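3. Collecting the demonstrations

3.1 The task and the table

I wanted a task that anyone could explain in one breath and that would still go wrong in interesting ways. The one I settled on for Ferkora is "put the mugs on the tray." Both arms are driven by remote control, and the person driving may use either arm, or both, for any mug. That last bit of freedom caused me more work than anything else in this paper (see 3.3), but I would keep it if I started over.

The table has a marble pattern, with plain walls on three sides. I like the walls a lot — they keep people walking past out of the recordings. The tabletop I like less, because the gray veins confuse my edge detector whenever a mug handle happens to line up with one. I left it as it was. Kitchens have busy counters, and a policy that only works on a flat gray sheet isn't much use to me.

Each arm has a camera above its gripper, and there is one fixed view of the whole workspace. The wrist views are great for the last bit of a grasp and nearly useless before that. With a large mug between the fingers, the wrist camera sees mug and not much else, so the driver has to look at the fixed view to know where the tray is. New drivers forget this all the time and end up steering half blind! 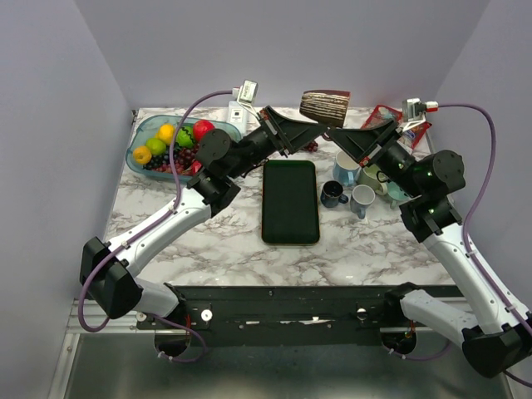
Figure 3. Both grippers meeting beneath the raised brown cup, with the tray lying empty in the middle of the table.

The fruit and the packages toward the back have no part in the instruction. They are there as clutter, and I asked drivers to leave them alone unless they were in the way. I had planned to move them around between sessions on a strict schedule. That plan lasted until lunch on the first day, and after that the layout changed whenever the person resetting the table felt like changing it. For training I think this did no harm. For the analysis in Section 5 it was a pain, and I ended up labeling the layouts by hand from the first image of every run.

3.2 Driving the arms

Drivers sit at a pair of small hand-held leader arms, which we call Kuruc, and whatever they do with the Kuruc joints the big arms copy. There is no force feedback. I tried a version with a little buzz in the handle on contact, but people started waiting for the buzz and pressed far too hard when it came late. Without it they watch the fingers more closely, and the grasps in the recordings look calmer to me.

The software in between, Adeo, does three jobs. It limits the speed of every joint, it stops both arms if the wrists come too close to one another, and it writes everything to disk. The wrist check was the hard one to tune. Set it wide and you can't bring both grippers to the same cup, which people want to do all the time. Set it narrow and you hear a nasty click every so often. I went with narrow, plus a slower top speed whenever the arms are near each other, and most drivers told me they didn't notice the slowdown until I pointed it out.

Everybody got 10 practice runs before anything was kept. I picked that number by watching my own early runs, so take it with a grain of salt. By the end of practice most people had stopped overshooting, and they had also stopped apologizing to the robot, which I found a handy sign that they were ready.

3.3 What counts as a good run

My first rule was simple: all mugs on the tray, upright, nothing dropped. With that rule I kept 211 runs from the Grarkport sessions, and I was pretty happy until I trained on them. The policy was lovely right up to its first mistake. Then it froze, or it drifted off to one side with its fingers half open. It had never seen a mug in an awkward pose, so of course it had no idea what to do with one.

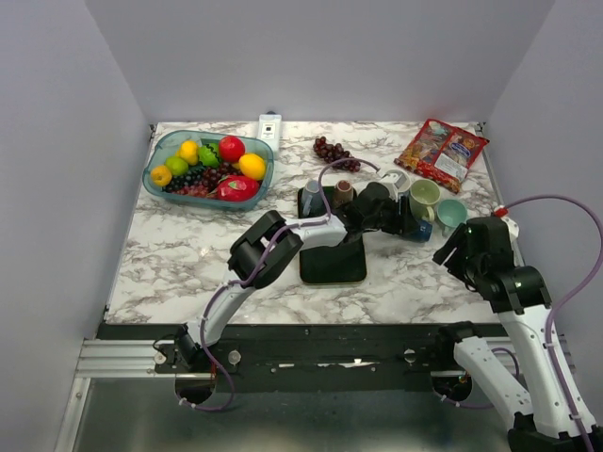

So I changed the rule. A run may now contain slips, tipped mugs, second tries and changes of hand, as long as the driver sorts it out without anyone reaching in. I only throw a run away if a person touches the table, if Adeo drops the connection, or if a mug leaves the tabletop. I also stopped telling people which arm to use. Some drivers swing one arm clear across the tray for a mug on the far side, even when the other arm is parked closer to it. I used to stop them and ask for the shorter reach. These days I let it go, and the policy has picked up a few of those long reaches too — they look odd, but they work more often than I expected.

Handles deserve a paragraph of their own. A driver who grabs a mug by the rim hardly cares where the handle points. A driver who goes for the handle cares very much, and will often nudge the mug around first. I don't mark these as separate styles in the data. I tried, and I kept changing my mind about the in-between cases (rim grasp with one finger inside the handle, anyone?), so two passes of labels over the same runs didn't agree well enough to be worth keeping.

3.4 Cutting and cleaning

Raw runs start with a lot of nothing. The driver settles into the chair, wiggles the Kuruc arms, looks at the table. I cut each run to begin when either gripper first moves toward a mug and to end when both arms have backed away from the tray. The cut is automatic, and I checked it by eye on every run that came out longer than 2000 time steps, where the usual cause was a driver stopping to think.

I keep the thinking pauses inside a run but shorten them. Leaving them whole taught the policy to stop in the middle of the table for no clear reason. Cutting them out completely gave sudden jumps in the joint readings, small ones, and the arms twitched at exactly those spots during playback. Shortening each pause to a few steps and smoothing the joints across the gap got rid of both problems. The camera streams are simply dropped for the same steps. I did not try to blend images, and I saw no sign in the results that I should have.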